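Haneck placement fault

The Haneck placement fault is the name given to a run of failed pick-and-place trials at the Fairweather robotics laboratory in Grikonham. A robot arm set wooden blocks down in the wrong part of a patterned cloth while its control software recorded each attempt as a success. The fault takes its name from Haneck, the placement program in use. Its cause is disputed, and the explanation usually repeated rests on thinner evidence than most accounts admit.

Background

Haneck was written at Fairweather and later shared with a second laboratory at Closuvbridge. It was meant to let an arm put a small object into a chosen area of a surface without marks or fixtures to guide it. Early publicity from the laboratory described the program as "ready for untrained users", a claim for which no test results were offered.

The test surface was a cloth printed with blocks of colour between thick black lines. The task sounds easy: pick up a block, carry it to a named rectangle and let go. Cloth shifts and creases, however, and the program held a stored map of the pattern that was refreshed only at the start of a session.
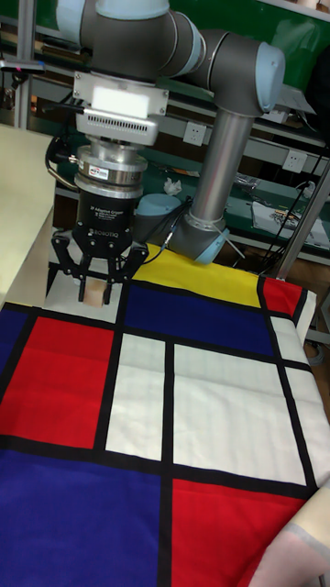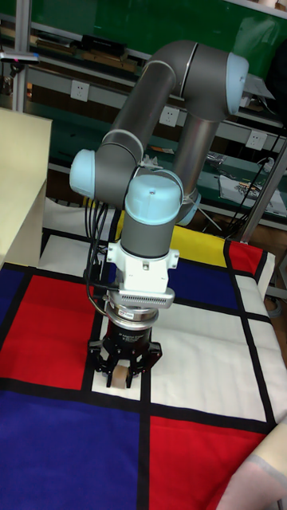
Placement work over the patterned cloth, with the block held in the gripper.

The fault

The first known report came from Marama Stubbs, a technician at Grikonham, who noticed in December that the session log did not match what she had watched the arm do. The log showed a clean series. Her handwritten notes for the same session listed 17 placements that had ended on a black line or in a neighbouring rectangle.

The laboratory's first reply was that she had misjudged the edges by eye. This was dropped when a review of 447 stored trials turned up the same pattern in other sessions, including several that Stubbs had not attended. Almost 200 of those trials had no usable pictures of the final position and were left out of the count. The published failure rate should be read with that in mind – it describes only the trials that could be checked.

Part of the trouble was how the program defined success. Haneck marked a trial as complete when the gripper opened at the planned height and position. It did not look at the block afterwards. A block that tipped over, stuck briefly to a fingertip or landed on a part of the cloth that had moved was scored the same as one placed correctly.

Explanations

The official account, issued by Fairweather, blames the cloth. According to this version, the fabric crept a little with each contact until the stored map was out of date. The laboratory has never published a measurement of the creep, and its report does not explain why some sessions went wrong from the first trial.

A second explanation came from Closuvbridge, where staff suspected an error in the tool length entered after a gripper change. A wrong length could put the fingers off target whenever the wrist was tilted. The Closuvbridge group could bring about similar misses on purpose, though that shows only that the error is possible. No record of the value used at Grikonham has been found.

Safety questions

No injuries were reported. Fairweather described the fault as "a data matter only", and several later summaries copied the phrase. Stubbs objected to it in a note attached to the review. She pointed out that a misplaced map could also send the fingers lower than intended, and that on 2 occasions she had stopped the arm by hand when it pressed into the table. Both stops were logged as operator pauses.

Changes

Version notes dated Fri 1 August state that Haneck now checks the block's position after release and refreshes its map before every trial. The notes call the fault "resolved". No repeat of the original trials has been released, and the older success figures remain on the project's page without a correction.

See also
Pick and place
Robot calibration
Emergency stop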